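A lenta conquista do fecho de correr

1.165 partilhas | 29 comentários

Arrumar uma bolsa continua a ser um problema difícil para uma máquina. O tecido cede, o fecho exige duas forças em sentidos opostos e a posição final raramente coincide com a inicial. A Nerum, que desenvolve software de controlo para manipuladores de dois braços, escolheu esta classe de objetos como banco de ensaio: bolsas moles, caixas de cartão, frascos, tudo sobre a mesma mesa.
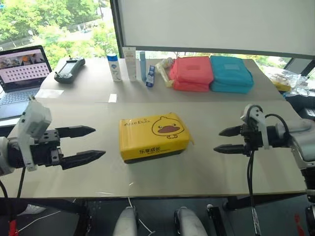 Um robô doméstico já consegue arrumar uma casa sem supervisão?

Por enquanto, não. Consegue executar tarefas curtas, em bancada, com objetos que conhece e alguém por perto para o interromper. A passagem para uma divisão real, com gavetas, tapetes e crianças, continua por fazer.

O software da empresa, chamado Raltik, divide cada tarefa em 5 fases: localizar, aproximar, contactar, deslocar e largar. Segundo Bjartur Skov, responsável pelos ensaios, a terceira concentra a maior parte das falhas. «Um erro de 2 milímetros numa caixa rígida corrige-se. Numa bolsa, o mesmo erro muda a forma do objeto e obriga a recalcular tudo», explica.

A dificuldade agrava-se junto à base. Para levantar um volume mole pela aresta inferior, o dedo da pinça tem de entrar entre o objeto e a superfície de apoio, com pouca folga e visibilidade reduzida.

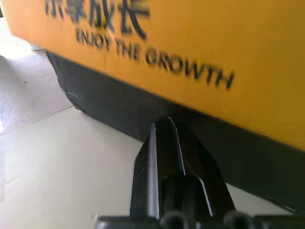 A alternativa é agarrar por cima, mas a pressão necessária deforma o conteúdo. A Plulo, concorrente direta, optou por ventosas – solução rápida em embalagens lisas e pouco fiável em tecido. Na fábrica da Hjaltested, onde as duas abordagens foram comparadas em dezembro, a embalagem final continua a ser feita à mão.

Skov não indica datas para uma versão comercial. O próximo ciclo de ensaios incidirá sobre fechos e alças.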